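We use cookies to improve your visit. Accept all | Manage choices

Search student projects... Go

Sheets, Creases and Other Bedroom Problems
Project report, Áine Cullinane, 12 Oct 2025

My question was simple enough to sound silly in a tutorial: how much of making a bed is spent on the bed, and how much on fighting the cloth? I had a budget of 2,000 words and used most of them on corners.

A fitted bottom sheet more or less behaves. Everything that goes over it is the trouble. Cloth slides, folds back on itself and hides its own edges, so you spend your time hunting for a corner you were holding a moment ago. I split the job into 3 stages — find a corner, fix it, pull the rest across — and timed each one over 178 goes. Finding the corner was the slowest stage by a long way. My tutor asked whether I had considered studying something else.

Clipping one corner before pulling made the biggest difference. With a fixed point the cloth comes tight along a diagonal, and the creases at least all run the same way. Without one, you are dragging laundry about.

I left 6 goes out of the results after I lost track of the stopwatch in the bedding. I also never settled what counts as finished. A flat top with a flap folded over looks deliberate on a hotel bed and lazy on mine, and I scored both the same.

Next January I want to repeat the timings with heavier cloth and a second pair of hands.

Related projects
Prolura: a folding rail for small rooms
Tosh, a quieter laundry bin
Sekley shelf tests, part two
Proditz and the drawer that sticks

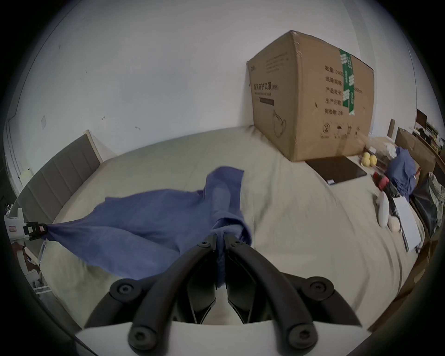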